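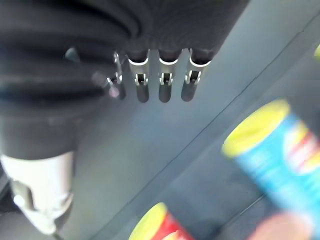 So the big table is finally in! If you've been reading for a while you'll know I've been going on about a proper work table since before we moved to Brallham, and I've spent most of that time cutting fabric on the floor with a cushion under my knees and a cat-shaped draught coming in from under the door (we don't have a cat, it's just that sort of draught).

I'd looked at new ones and got a fright at the prices. The one I liked best was a Funovar with a lifting top, and it would have cost more than our sofa. Then So-ying Siu, who used to teach the evening class I went to, rang to ask if I wanted hers as she was moving somewhere smaller. I said yes before she'd finished telling me the measurements. That caused a bit of bother later.

The bother was the stairs. I paid a man with a van thirty quid, I mean 30 for the van and then I gave him a bit more when I saw his face on the landing. We had it upright, then on its side, then upright again but the other way round, and in the end the legs had to come off while it was wedged against the airing cupboard and I was stuck on the wrong side of it without any tea. The bolts went into a sandwich bag. The sandwich bag went into my coat pocket, and then I went out in a different coat and spent an evening looking for it.

Anyway, it's up. The top is grey. I wanted white, I'd been dead set on white for ages, but I've come round to it completely. Pins show up on grey. Pale thread shows up and dark thread shows up too, and it doesn't glare at you when the lamp's on in the late afternoon. I did think about painting it and I've gone right off the idea now.

The real job was everything that had to go on it or under it. I'd been keeping sewing things in six different places, if you count the bread bin, and I decided it was all coming out at once. I started straight after breakfast and by lunch I couldn't get to the window.

Fabric first. I've always folded it and stacked it and then pulled out the piece at the bottom, so the whole lot ends up in a heap by the second week. Kai-wen Tsai from over the road wraps hers round pieces of card and stands them up like books, so I pinched that idea. You want the card all the same height or it looks daft. I cut mine from the boxes left over from the move and it used up nearly 70 of them - cards, I mean, not boxes - before I ran out and had to stop. The big curtain pieces are still folded. I've hidden them behind the door.

Then buttons. I'm not going to sort the buttons. I tipped them out, looked at them, found a rather nice green one, and put them back in the tin.

Thread took the longest. I had reels that must have come from my grandmother, and some of that cotton just snaps if you give it a tug between your hands, so those went. It did hurt a bit. If you've got old thread it's worth trying every reel, and do pull properly, a little tweak won't tell you anything. The good ones are now in a shallow drawer in colour order, and I give that a fortnight.

Patterns I'm less pleased with. I bought a Laltus file with plastic pockets and the envelopes don't fit unless you bend them, so I've got half of them in there bent and the other half in a shoebox. If anyone knows of a pocket that takes a normal pattern envelope without a fight, please leave me a comment.

A few other things I turned up while I was at it: a sleeve with no coat, a zip still in its packet with the price on in old writing, my good scissors (in the bread bin, I'd blamed my sister for those), and a jar with 200 dressmaking pins that I'd forgotten buying, so I now own two jars. I also found the quilt top I started when we lived in Hladun, with every single piece cut out and tacked and then just abandoned. I've no memory of why I stopped. The colours are much nicer than I remember, lots of rust and a sort of mustard, and it's gone to the front of the queue.

What I'd say if you're about to do a room like this is get the table where you want it before you fill the shelves. I had it under the window to begin with, which seemed obvious, and then found I couldn't get round the far side and was leaning across it to cut. It's now out in the room with space to walk all the way round. We've lost the armchair to the bedroom. I miss the armchair a bit, but I was only ever piling ironing on it.

It's also a good height, which I hadn't given any thought to. So-ying had hers raised at some point with blocks under the feet and I can stand at it for a whole afternoon without my back going. On the floor I was done in after half an hour.

Still to do: a hook for the big ruler, something for the floor where the lead trails across, and a decision about the light, as the lamp I've got leans over like it's listening in. I'd like to have the quilt top ready for its wadding by November. There's a lot of straight seam in it and I've got the radio up here now, so I might even manage it. I'll put the layout up once I've decided which way round the mustard goes.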